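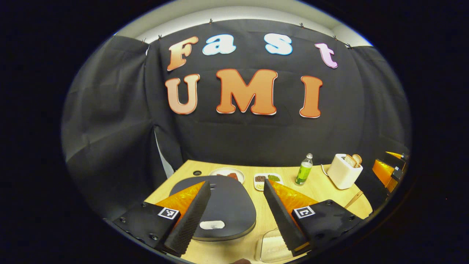
Drinach Edge 2: Nachrichtenvermittler für Sensordaten

Lesezeit: 2 Minuten

Wer Messwerte aus Kühlräumen, Pumpen oder Gewächshäusern einsammelt, kennt das: Die Verbindung bricht weg, und hinterher fehlt genau die halbe Stunde, die man gebraucht hätte. Drinach Edge 2 puffert direkt vor Ort und liefert nach, sobald die Leitung wieder steht — in der richtigen Reihenfolge und mit den ursprünglichen Zeitstempeln! Wir haben das Ding in unserem Testnetz in Cliltden mit 59 Sensoren laufen lassen und zwischendurch mit Genuss den Stecker am Router gezogen.

Was neu ist

Die Regeln schreibt man jetzt in einer einzigen Textdatei, und geänderte Regeln greifen ohne Neustart (endlich, darauf haben wir selbst am längsten gewartet). Filter, Mittelwerte über ein Zeitfenster und Schwellwertalarme sind eingebaut. Wer mehr will, hängt ein eigenes Skript an ein Thema und bekommt jede Nachricht als JSON übergeben.

Sehr schön gelöst ist die Anbindung an Itora: Geräte, die dort schon angelegt sind, tauchen nach dem ersten Abgleich von selbst in der Übersicht auf. Vilgot Backlund hat den Abgleich komplett neu geschrieben, und man merkt es. In der Anlage bei Rønning waren 3.411 Datenpunkte zu übernehmen, von Hand nachgetragen wurde keiner.

Technische Daten

Protokolle: MQTT 3.1.1 und 5, HTTP, Modbus TCP
Lokaler Puffer: 28 Tage bei einer Messung pro Sekunde und Sensor
Verschlüsselung: TLS 1.3, Zertifikate pro Gerät
Betriebssystem: Linux, 64 Bit (x86 und ARM)
Netzwerk: 2 Ethernet-Anschlüsse, getrennt konfigurierbar

Noch nicht dabei ist OPC UA. Daran wird gearbeitet, geplant ist eine erste Testversion im Oktober. Bestehende Konfigurationen aus der ersten Ausgabe lassen sich einlesen, nur die alten Alarmregeln muss man einmal durchsehen — dort heißen ein paar Felder anders.

14 Mal geteilt · 6 Kommentare

Kontakt · Impressum · © Drinach · Nach oben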